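Ganance Recipe Ingredients: Data Card
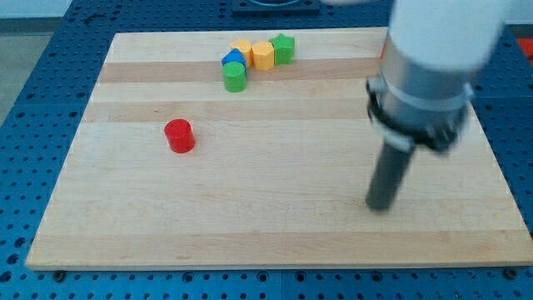 Hagos Alemayehu

Summary

Ganance is a set of 2,000 home recipes for cooked vegetables and pulses, with each ingredient line split into quantity, unit, food and preparation. The source text is in English. It was typed from recipe cards and church or club cookbooks lent by families in Nerasthorpe. The set is meant for work on ingredient parsing, shopping list tools and unit conversion.

Version 7 was released on 8 March 2022. It replaces all earlier versions, which used a different field order and should not be mixed with this one.

Files

recipes.csv: one row per recipe
ingredients.csv: one row per ingredient line
units.csv: lookup table for units and their short forms
splits/train.txt, splits/test.txt: recipe IDs

All files are UTF-8 with Unix line endings. Fields that contain a comma are quoted. The test split holds 320 recipes. Recipes from the same family are never divided between train and test.

Fields in ingredients.csv

recipe_id: matches recipe_id in recipes.csv
line_no: position in the ingredient list, starting at 1
raw: the line as written on the card
qty_low, qty_high: decimal numbers; equal when the card gives one amount
unit: singular form from units.csv, or blank
food: lower case, singular where the word has a singular
prep: "chopped", "soaked overnight" and so on, or blank
optional: 0 or 1

Annotation rules

Spelling in raw is left alone, including mistakes. Spelling in food is corrected.

"Salt and pepper to taste" becomes two rows with the same raw text. Both have blank quantities.

A can or jar is treated as a unit. If the card gives the size of the can, the size goes in prep. This is awkward but it kept the number of columns down, and changing it would break the Tratov loader.

"Butter the size of an egg" has unit "egg-size" and quantity 1. Other size comparisons are handled in the same way and are listed at the end of units.csv.

Water is recorded only when it appears in the ingredient list. Water named only in the method is skipped.

Clotilde Bailly checked 1,000 recipes against the cards. The remaining recipes were checked by script for missing units and stray characters only. The column "checked" in recipes.csv tells the two groups apart.

Known problems

Cup sizes are not normalized. Some cards use a teacup, and the row will say "cup" unless the card says otherwise.

"Beans" without further detail is kept as "bean". Do not assume green beans. In many of the soup recipes the method makes it clear that dried beans are meant, but the method was not used when filling in the food field.

Oven temperatures are in recipes.csv as free text. "Moderate oven" has not been converted.

Loading

The files open in any spreadsheet program. The Yilma parser reads them directly if the --split-prep flag is off. With the flag on, it will cut "soaked overnight, drained" into two rows and the line numbers will no longer match.

Corrections

Send the recipe_id, the line_no and the proposed value. Corrections are collected for the next version, planned for June. Please do not send edited copies of the whole file.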